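Home Reviews Guides Archive Contact

Review: Mugo Counter Practice Kit, edition 2
Horport Bench Notes
February 2025

The Mugo kit is a set of working rules for robot arms used on kitchen counters and similar household surfaces. Cakgate publishes it as a ring-bound rule book with a setup sheet, a run log, and a roll of printed floor and counter tape. It doesn't replace the safety manual that comes with the arm, and the first page says so. It covers what most arm manuals leave to the operator: what may be on the counter, where cables may go, who may reach in, and what gets written down afterward.

The book has 19 rules. Each takes up one page, with the rule in bold at the top and the reasoning below it. The wording is plain. "Shall" is used for requirements and "should" for advice, and the two are kept apart throughout. The first edition mixed them, which made it hard to tell whether a setup had failed or was only untidy.

We applied the kit to tabletop handling with ordinary kitchen goods, starting in January. The setup sheet asks for a list of every object within reach of the arm, sorted into task objects, fixed objects, and clutter. Clutter is allowed as long as it is listed. This is a sensible position. A household counter has toasters and mugs on it, and a test on a bare surface says little about how an arm will do in a real kitchen.
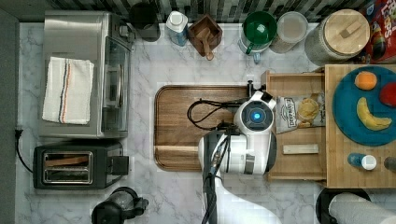
White arm over the cutting board. The bag of chips in the tray goes on the sheet as a task object.

The cable section is the strongest part of the book. It treats the arm's own cables and the appliance cords as separate hazards. Arm cables shall be checked through the full range of motion before a run, including the slack that drops when the elbow folds. A cable that crosses the work surface has to be entered on the sheet, and the operator has to state what it could drag. Appliance cords should be unplugged unless the task needs power. I would have made that last one a "shall." A heating appliance next to a cloth towel is a poor thing to leave to advice.

The section on reach zones is less convincing. The book calls for tape lines at the limit of travel, measured at counter height. That works for a low, flat task. It doesn't account for stacked objects or for anything standing on a raised platform, where the wrist comes in higher and the elbow swings wider. The tape itself sticks well to stone and poorly to finished wood. Gumov sells a competing guide that handles height better, with a side view of the zone as well as a top view, but it has no run log at all.

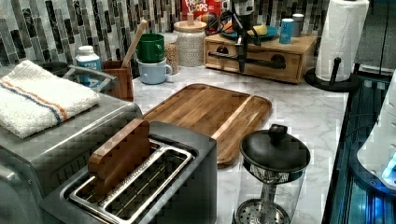
Glassware gets its own page. Glass items shall be either task objects or outside the zone, with no third option. We found this strict at first and later stopped arguing with it. Sorting glass takes little time, and the rule removes a judgment that different operators were making differently. The same page covers ceramics as a "should," which seems right.

Soft packaging is where the rules get thin. A bag deforms when it is gripped, and the book's test for a secure hold – lift, pause, check for slip – was plainly written with rigid objects in mind. It gives no guidance on where to grip a bag or on how to log a bag that is held but creased. Our log entries on this point did not agree with each other until we added a line of our own to the sheet.

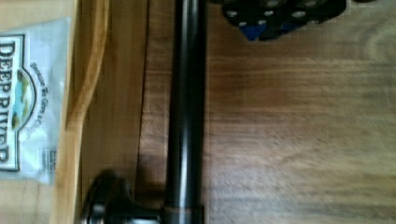
The book also asks that every camera view be checked before a run, wrist views included, and that the operator note anything that blocks the target. The check takes around 2 minutes. The sheet has one box for the result, which is too small once there is more than one camera to report. We wrote on the back.

The run log is good. It separates stops called by the operator from stops triggered by the arm, and it requires a cause for both. Entries are made in ink, and corrections are struck through and initialed. Cakgate supplies the log as a printable file as well, though the columns on the printed version are narrower than those in the bound one.

Recommended for shared work areas where several people run the same arm. A single operator with a fixed setup could manage with the cable pages and the log. Edition 1 owners should replace the rule book but can keep the tape.

Previous review Next review Back to top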